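Ticket 1719: Folleo typing practice, lesson scores not saving
Opened by: Onyekachi Ogundipe, Skultstead office 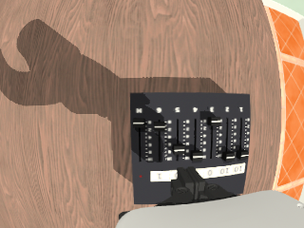
Rendered view: dark slider panel on a wooden tabletop.

Status: Resolved
Product: Folleo desktop, staff licence
Opened: 2026-06-15

Problem reported
Finished lessons show the correct speed and accuracy on the results page, but the scores are gone after signing out. The progress chart stops at lesson 113. Lessons after that can be opened and completed, and the program then offers them again as new. Two other staff on the same licence see their scores normally.

Steps tried by user
Signed out and back in. No change.
Reinstalled Folleo. No change. Progress chart still stops at 113.
Switched keyboard layout from Canadian Multilingual to US and back. No change.
Signed in on a colleague's computer. Same result, so it follows the account.

Support, first reply
Please send the sync log. It is under Help, then Show Logs. Please also tell us if you use custom word lists, and how long they are.

User reply
Log attached. I have one custom list, mostly client names and product codes for the Joler catalogue. It has some 1000 entries. I added to it the day before the scores stopped saving.

Support, second reply
The log shows the profile being rejected on upload with error 2, profile too large. Folleo sends the word lists and the scores together, so when the list is refused the scores are refused with it. Please split the list in half, save both parts under new names, delete the original and sync by hand from the Account menu.

User reply
Done. Sync completed without the error. I repeated one lesson and the score was still there after signing out. The earlier missing scores have not come back.

Support, closing note
Unsynced scores were cleared by the reinstall and can't be recovered. A change to upload word lists separately is planned for the August release. Until then, keep long lists in smaller parts. Ticket closed with the user's agreement.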